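Flirkdale Repair Library: progress report to the Skallex Fund

Prepared by Jeanie Purves, project lead

Dear Ailsa,

It has been a very good few months and I have had to rein myself in to keep this to a sensible length. You asked for a plain account of what the second instalment has gone on, what is running, what isn't yet, and what we have learned. The spending sheet is attached separately, so I will only mention money where it explains something.

Where we have got to

The tool lending side opened in July, a fortnight behind the date in our plan. The delay was entirely down to the floor. When the old carpet came up in the back half of the shop we found two layers of lino underneath and a soft patch by the rear door, and Gillespie Nisbet (our joiner, and the calmest man in Flirkdale) had to replace the boards before any shelving could go against that wall. It came in under the contingency line and we now have a floor that will outlast all of us.

Since opening, 86 households have joined. That is ahead of what we told you to expect by this point, and what pleases me even more is where they live. We had feared that membership would cluster in the streets nearest the shop, and it hasn't. A good number come in on the valley bus from the top villages, and several of those have begun borrowing on behalf of neighbours who can't make the trip. We didn't design for that at all! We have changed the borrowing form so that a member can name one other household, and it seems to be working well.

The most borrowed items are the carpet cleaner, the hedge trimmers, the long ladder and the wallpaper steamer, in that order. The tile cutter has been out far more than I would have guessed. The bread maker we were so pleased to be given has not left the shelf, and I am quietly thinking of taking it home.

Repair evenings

We promised you repair evenings twice a month and we have held 7 so far. The first was chaos, in a cheerful way. People arrived with everything at once, the kettle queue got mixed up with the sewing queue, and Janelle Maglaya ended up darning a jumper on the stairs. We have since moved to booked slots with a handful kept back for people who just turn up, and the room is much happier for it.

Textiles are the busiest table by a distance. Janelle now runs a half-hour mending lesson before the doors open, so that people learn to do the hem or the patch themselves and go home with a needle and some thread. Two of her regulars are ready to run the table on their own in the winter, which frees her to start the curtain and upholstery sessions we described in the original bid.

Small electricals are slower and more careful work. Noémi Illés leads that table and has been strict from the first evening about what we will and won't open. Lamps, toasters, radios and fans are fine. Microwaves are turned away at the door, and so is anything with a swollen battery. Everything mains-powered is tested before it goes back to its owner, and if it fails it stays with us for recycling unless the owner signs to take it away unrepaired. I was nervous that people would find this off-putting. They have been grateful for it, and three have asked whether Noémi would talk to their tenants' group about electrical safety.

Bicycles have been the disappointment. We had a mechanic lined up and he moved away in the spring, so we have managed punctures and brake cables and little else. I would like to come back to you on this (see the end).

Working with Virág and Cakis

Virág, the flower shop next door, has let us use its side yard for deliveries at no charge, and has taken in more parcels for us than I like to admit. Cakis, the café opposite, bakes for the repair evenings at cost. Both have told us that evening trade has picked up on the days we are open, and we have agreed to share a noticeboard between the three shops from next month.

Premises and equipment

Your grant set aside 2,000 pounds for fitting out and we have spent nearly all of it. The biggest items were the shelving, the locking cabinet for blades and power tools, and the new worktops. We bought the worktops in white after some debate. Gillespie was sure they would show every mark, and they do, but a dropped screw is so much easier to find on them that everyone has come round.
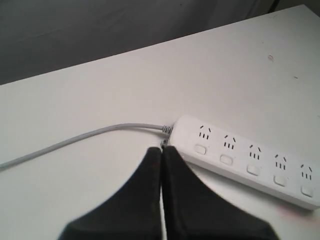
5 minute read

The wiring was checked before we opened and two sockets on the back wall were replaced. We would still like more fixed sockets down the long side of the room, as the layout we have settled on puts the sewing machines a fair way from the wall. A local electrician has looked at it and is preparing a written quote. We have asked her to price it in two stages so that the side wall can be done first if the whole job turns out to be more than we can manage this year.

Heating is the other thing on our minds. The shop was lovely in summer and I suspect it will be bitter by November. We have lined the letterbox and hung a heavy curtain (Janelle's work, from donated fabric) across the front door. The landlord has agreed in writing to service the boiler.

What has been harder than we thought

Late returns. Most people are wonderful, but a popular item that comes back four days late spoils somebody's weekend. We didn't want fines, and have gone instead for a reminder text the day before and a phone call the day after. The phone call does the trick. It nearly always ends in a chat about how the job went.

Record keeping also took more of my time than it should have. Our paper cards were charming and hopeless. We have moved to a shared spreadsheet and I spent most of a week typing in the backlog, so the figures in your next report will be quicker to produce and easier to check.

The next six months

Upholstery and curtain sessions start once the clocks change. The electrical safety talk will go ahead for the first tenants' group, with the other two to follow. We are also planning a winter coat day, when anyone can bring in a coat for a new zip or lining.

On bicycles, I would like to ask whether 1,000 pounds from the outreach line could be moved to pay for a sessional mechanic. The outreach money has gone further than planned because word of mouth has done so much of the job for us. I can send a short note with dates and rates if that would help you decide.

Do come and see us. Repair evenings start at half past six, and if you have anything at home with a broken zip, please bring it along.

With warm thanks from all of us,

Jeanie Purves
Flirkdale Repair Library
Sun 26 September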